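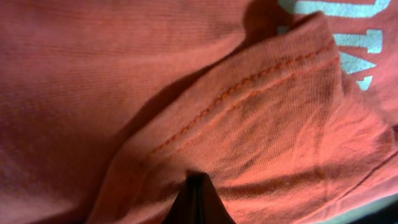
Figure 3. Wrist camera view with a fingertip pressed into a bunched red t-shirt. A double-stitched hem runs diagonally across the fold; part of a pale blue print is visible at upper right.

5.2 Public demonstration at Cindholm

The laboratory trials reported in Section 5.1 were run with a fixed set of garments, under constant lighting, and with the operators familiar with the system. To obtain data under less controlled conditions, the folding cell was moved to the Cindholm site and operated during the open day of 2026-03-20. Visitors could watch from behind a barrier, choose a garment from a bin, and hand it to the operator, who dropped it onto the work surface from a height of about one forearm. No flattening or sorting was allowed after the drop. The software was the November release of the Jilik planner, with the same network weights used in the laboratory and no retraining on site.

A total of 153 garments were presented. Each attempt had a time limit of 200 seconds, measured from the first arm motion to the release of the folded item. An attempt was scored as complete if the item lay inside the marked output area with all sleeves tucked. Scoring was done by Britta Görtz during the event and repeated from the recordings by Ezequiel Camacho, who did not have access to the first set of scores. Where the two disagreed, the attempt was counted as incomplete. Under this rule, 72 percent of attempts were complete.

The arm cannot fold what it cannot locate, and most of the time in a typical attempt was spent searching for an edge. The planner treats hems as the preferred grasp feature because they are thicker than the body of the garment and keep their shape when the cloth is bunched. At close range the wrist camera resolves the knit well enough for a stitched hem to stand out as a regular line of short marks. The view in Figure 3 is favorable in this respect: the stitching is continuous over a long stretch, and the shadow beside the raised fold gives a second cue for the boundary between the upper and lower layers.

Two properties of such views caused difficulty. First, contact changes the shape being measured. The fine wrinkles that gather at the fingertip in Figure 3 are of the same scale as the features used by the edge detector, and edge candidates close to the finger were therefore given a lower weight. The weighting radius had been tuned in the laboratory and was left unchanged. Second, printed graphics produce strong edges that have no relation to the geometry of the cloth. A print interrupted by a fold can be useful, as the break in the lettering shows where one layer passes over another, but the present detector does not use this information. It masks regions whose color departs from the dominant garment color and searches only the remainder. On shirts with large prints, little remained to be searched, and the planner often fell back to lifting the item at its highest point and dropping it again.

Re-dropping was limited to 3 times per attempt. Garments that reached this limit were returned to the bin and counted as incomplete, even where time remained.

Lighting at the site differed from that in the laboratory. The cell stood near a row of windows, and the direction and strength of the light changed over the day. The shadow cue depends on light that falls across a fold at a low angle. Under flat overhead light it weakened, and the layer estimate relied on stitching alone. We did not record light levels and cannot separate this effect from the change in garments, as visitors tended to pick knitwear in the morning and shirts later on.

The presence of visitors affected the procedure in one further way. The safety scanner supplied with the Amero barrier stopped the arm whenever a person leaned across the line. The timer was paused during these stops, but the cloth sometimes settled while the arm was held still, which altered the fold the planner had already mapped. Attempts with a stop were kept in the total. The planner was modified after the event to take a new image on restart.

The results should be compared with those of Yip only with caution. That system starts from garments held by one corner, so the first edge search is not part of the measured time. A direct comparison using the same starting state is given in Section 5.3.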